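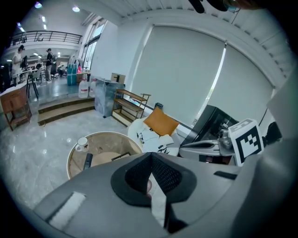
The reading corner, up two steps from the rest of the room, with its glass-topped table and leaf-print cushion.

Two Steps Up

Léonie Fleury fell for the steps before she fell for the apartment. They are wide and edged in wood, and they lead to a raised part of the living room that the rental listing had called a "bonus area," which could mean anything. She sat down on the top one during the viewing, looked back across the floor below, and told the agent she would take it.

"I grew up in a house with a landing," she says. "We did everything on the landing. Homework, fights, haircuts. I missed having a place in a home that was a little bit above the rest of it."

A raised floor is one of those features people tend to either adore or board over. I adore it, and I have spent the past few months visiting homes that have one — converted shops, split-level apartments, a former dance studio with a platform along one whole wall. What I love is how little you have to do. A change in height already says that one activity stops and another begins. You don't need a screen or a rug or a row of tall plants to mark the line. You walk up, and you're somewhere else!

Léonie's platform is the smallest I saw and the one I keep thinking about. She moved in during March with a bed, a kitchen table and 27 boxes, and for weeks the upper level was where the boxes lived. The armchair arrived first. It's white and upholstered, the kind of chair everybody warns you not to buy, and she put it in front of the window and stopped there for a while.

"Everybody had advice," she says. "My sister wanted a desk up there. My neighbor wanted a daybed. I wanted to sit down after work, so the chair won."

The round table followed, and it is a lovely choice for a tight spot. A glass top lets you see past it to the floor, so it takes up far less of the view than a solid one would, and the light wooden rim and base keep it from feeling like something out of a dentist's waiting room. Round helps too. Anybody coming up the steps with their hands full will be grateful there are no corners at hip height.

She keeps very little on it: a mug, usually, and a small flat wooden tray that came from Gondik, a secondhand place near the station where she says she is now on first-name terms with the entire staff. The tray is for keys and earrings and whatever else comes out of her pockets, although on a good day there's nothing in it at all.

Then there are the cushions, which are where the color comes in. One is a square in an orange-brown that I would happily paint a room in. The other is white and printed all over with black leaves and plants. I asked Vendula Hrnčiar, a textile designer who has been helping friends furnish small apartments for years, why such an unlikely couple gets along so well.

"The plain one is warm and the patterned one is cool, so neither has to shout," she said. "Put the plain one at the back and let the print sit in front of it. If you do it the other way around, the print disappears and you've wasted your best cushion."

Vendula's other rule is that a white chair needs one thing near it that is properly dark. At Léonie's, a small dark container on the window ledge behind the chair does the job, and it's surprising how much it anchors that pale end of the room. I went home and moved a black candlestick onto my own windowsill that same evening.

To the left of the chair is a three-tier wooden shelf on thin legs, and its shelves are bare. I assumed she was still unpacking. She isn't.

"I lived in one room for 8 years and every surface had something on it," she says. "I'm enjoying these. I'll put books there when I feel like it."

I think that's marvelous. An empty shelf in a magazine is usually considered a problem to be solved with a bowl of lemons, and I've placed my share of lemons. But the wood looks good by itself, and the thin legs let the piece sit lightly against its bulkier neighbors.

Those neighbors are the working side of the platform. A tall storage bin in translucent gray plastic stands next to the shelf with a cardboard box on top, and in front of it, right at the head of the steps, are two large plastic water jugs, one clear and one white. Léonie fills them for the plants on her balcony, where there is no tap, and the top step is exactly halfway. The bin holds winter bedding. She considered a wooden chest, priced one, and bought the bin.

I'm all for this. Real rooms have to store things, and gray tinted plastic is a much gentler presence than bright white or the see-through kind that puts your spare socks on display. It picks up whatever light is going.

If you have a raised area of your own and no idea what to do with it, a few notes from the people I met along the way. Gonzalo Vidal, who builds and repairs stairs, suggests you keep at least 35 inches of clear floor at the top if the space allows, and that you look hard at the step edges once a year. A wooden edge takes all the wear and is much easier to sand and oil than a whole tread. He also likes a low light near the bottom step. Vendula says to buy the chair first and live with it before choosing a table, and to carry the chair up yourself if you can — you'll find out quickly whether it's too big.

And sit on the steps! Léonie still does, most mornings, with the armchair right there behind her. She has her coffee on the top one and puts her shoes on at the bottom one, and then she goes to work.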